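Track Notes: Skostness Harness Club
04/04/2020

Inside rail work on the back stretch is finished
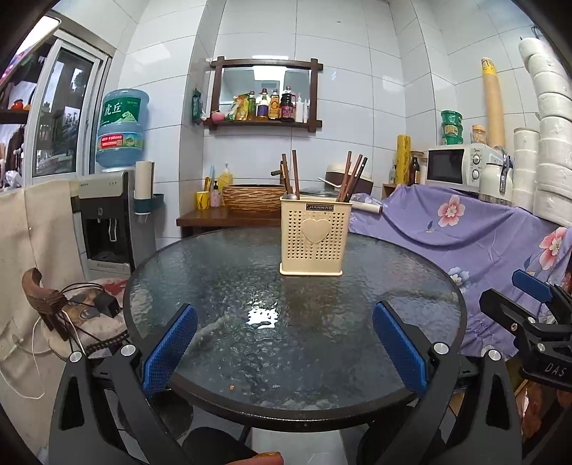
The new rail now runs from the half-mile pole to the start of the far turn. It was moved out two feet to give the inside lane a firmer base, and the limestone under it was cut back and rolled again. Drivers who have trained at Skostness for years will find that the turn comes up slightly sooner than they are used to. Jog on the outside for the first few miles until the horse has seen it.

Surface depth was measured at 36 points after the final grading. The only soft reading was at the drain near the chute, and that section has been dug out and refilled. The water truck will run before each training block. Please do not ask the driver for an extra pass in the middle of a block — the surface needs the same moisture on both sides or the cushion starts to separate.

Training hours stay as posted on the barn door. Pacers and trotters may share the track for jogging, but fast miles go in the order of the sign-up sheet. Hobbled horses on a fast mile have the inside lane. Anyone pulling up should move to the outside fence and stay there until the gap.

Qualifying standards

The judges have set the qualifying time for aged pacers two seconds slower than last season. The old standard was written for the former surface, and it will be reviewed at the end of May. Trotters keep last season's standard. Two-year-olds do not need a time for their first qualifier but must stay flat for the full mile. A horse that breaks in a qualifier goes back on the list and needs a clean mile before it can be entered.

Bhupendra Bhatia has the entry forms. Equipment changes must be written on the form, including a change of bit or the removal of an overcheck. Verbal changes at the paddock gate will not be accepted.

Stable report

Kadero trained a mile on the new surface for Poonam Dwivedi and finished the last quarter on the bridle. He wore an open bridle and will keep it for his first qualifier. Gustisholm, a trotting mare from the same barn, has been reshod with lighter front shoes after hitting her knees in the turns. She is a week behind him. Bansal has been turned out with a sore suspensory and will miss the early part of the season.

Stall rent

Barn C has 13 stalls open. Rent is due on the first of the month and covers water, manure removal and use of the track. Bedding is extra.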